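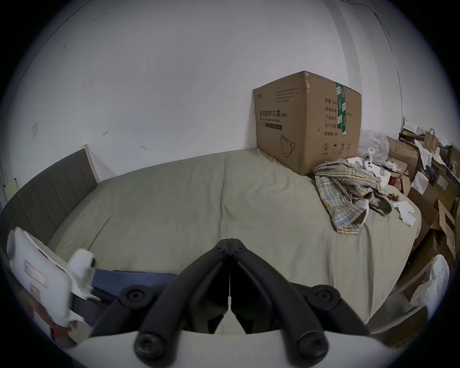 The gripper at the foot of the bed, jaws nearly together.

I'd expected the rulebook to be thick. It's two sheets of paper, stapled, with 19 rules on them, and the woman who wrote most of them slid it across the table at a diner in Kevier before I'd even gotten my coat off.

"Read number four first," she told me. "Everybody fights me on number four."

Number four says don't tidy up. She runs home recording for Riswood, where people take hand-held grippers into ordinary bedrooms and kitchens and do chores with them, and her team has now worked in around 300 homes. I told her I'd be mortified to let anyone record my bedroom as is (you should see the chair where my clothes live!) and she laughed.

"People do want to clean first. But if all you ever show a robot is a hotel room, it learns hotel rooms. I want the shirt on the bed. I want the cardboard."

There are limits, though, and she got a lot more serious when we came to them. Mail with a name on it gets turned over. Medicine bottles go in a drawer, and so do family photos. The person who lives there walks through first, alone, for as long as they like, and can call the whole thing off halfway without saying why.

"And they get paid anyway," she said. "That was a fight too. I won that one."
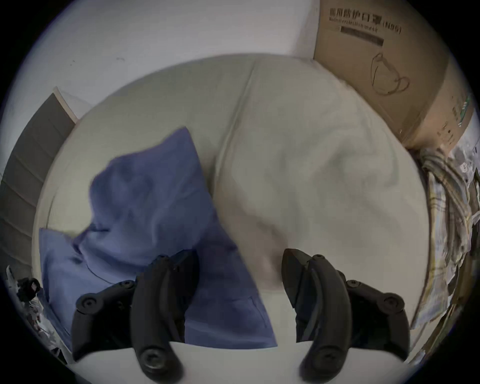
Bedding has a rule all to itself, number eleven, and I wanted to know how a duvet earned that. She put down her fork for this one. Fabric hides things, she explained, so you pat the bed down by hand before the gripper goes anywhere near it. Phones, glasses, a sleeping cat once. You pinch cloth by a fold and lift slowly, and if it snags you open the jaws and stop. No yanking.

"A yank looks fine when you play it back. Then somebody trains on it, and now you've got an arm that yanks sheets, and maybe there's a person in that bed."

I asked if all this matched the Pringate guidelines, the ones most of the smaller outfits sign on to. Mostly, she said, except that Pringate lets you stage a room as long as you write it down, and she doesn't love that. She also wants the pivot bolts checked at the start of every session. Pringate says every week.

"A week is a long time for a bolt," she said, and went back to her pancakes.

She's working on rule 20 now, something to do with roommates who didn't sign anything. The draft has been rewritten so often she wouldn't let me see it, but she did let me keep the two sheets.

Related
Quintana opens its kitchen test space to visitors
Who gets to say stop? Consent forms for shared homes
Pringate guidelines: what changed in July
Cleaning gripper pads between houses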